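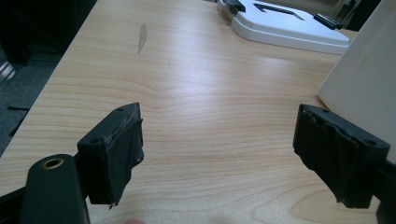

Fig. 1. Hand-held gripper over a tabletop, fingers apart. Both fingers are wrapped in black tape or padding.

Unit 6: Can machines do the chores yet?
Course notes, Trudy Doolan. Read before the lab session.

Start with wiping a table. A person does it without thinking and is done in under a minute. For a machine it is at least four jobs: find the table, find what is on it, move what can be moved, and press a cloth down hard enough to clean without pushing everything onto the floor. Most systems can do each of these on a good day. Doing all four in a row, in a kitchen they have never been in, is still hard.

Look at the fingers in Fig. 1. The wrapping is creased, and the lower edge on the right finger hangs down in uneven strips. Bare hard fingers slip on smooth plastic and glass, so many labs add something soft. Soft coverings wear, and a worn pad does not grip the way a fresh one does. A policy trained on one may do worse on the other. Keep this in mind when you read success rates. Ask when the pads were last changed.

Now look at the table. There is a glare patch across the middle and a small grayish smudge near it. Should a cleaning robot go after the smudge, the glare, or both? You know that glare moves when you move your head. The machine has to be given some way to find that out.

Case: the Hukura trial
Gion Steiner and Inmaculada Gallardo ran 200 table-clearing attempts in May, all with the same arm. In the room where the training examples were recorded, 67 percent were finished with no help. In a second room with different lighting, it was 41 percent. Most failures came at the grasp — the arm reached the right object and then lost it on the way up.

Shop floors are easier in one respect. Parts arrive in the same place and the lights stay put. Folding, bagging and untangling cable are still mostly done by hand there too.

For next time
1. Pick one chore at home and write out its steps, including the ones you do without looking.
2. Mark the steps where you rely on touch.
3. Read the Haslinger handout, first half only. Chung's reply to it is optional.

The write-up is limited to 60 lines. Hand it in at the start of the lab.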